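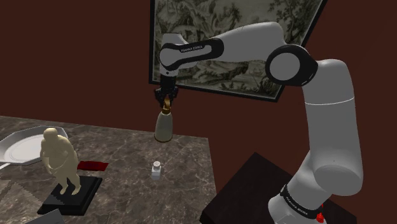
Thread on shampoo and lotion bottles, specifically why the last of the product won't come out. I spent most of April on this for a small packaging client and the notes are worth keeping somewhere.

1/ Residue first. We weighed 18 bottles of the same hand lotion after the owners said they were empty. The worst one still held 67 grams. It was a pump bottle with a flat base and a dip tube cut too short.

2/ Dip tube length is the cheapest thing to fix. The tube should reach the lowest corner of the base and be cut at an angle. A square cut sitting flush on the bottom seals itself and the pump pulls air.

3/ Tubes also curl. They ship on a reel, keep some of the curve, and point wherever they like once the pump is screwed down. Leilani Escobedo on the filling side asked for the curl to be matched to the nozzle direction. Users tip a bottle toward the nozzle, so the product pools on that side.

4/ Viscosity. Lotion is shear thinning: thick at rest, thinner when pushed. On the wall of a bottle the only push is its own weight, and below a certain stress it stays where it is. Storing the bottle upside down helps only if the film is thick enough to move.

5/ Shoulders matter more than walls in an inverted bottle. A wide flat shoulder makes a shelf. The Sokby sample had a steep one and left 6 grams. The Plalent sample, same volume and same lotion, left 31.

6/ Slippery coatings work in the lab. My doubts are about shelf life and recycling. Saeed Kordestani has run longer aging tests than I have and is less worried about the first than the second.

7/ Pumps and recycling: many pumps have a steel spring inside a plastic body. Sorting lines don't take them apart. All-plastic springs exist, cost more, and feel softer on the return stroke. Cundach quoted us 2 versions and we are still testing the stiffer one.

8/ Someone asked about adding water to the last bit. Fine for shampoo you'll use the same day. Don't do it with lotion you plan to keep, as you are diluting the preservative along with everything else.

9/ Test method, for anyone repeating this: weigh full, dispense until three strokes in a row give nothing, weigh again, cut open, wash, dry, weigh empty. Keep the room temperature fixed. We didn't for the first batch and had to throw those numbers out.

10/ Next up is the Gilbert flip cap, which leaks at the hinge side when stored inverted. Drawings later this week if the client agrees.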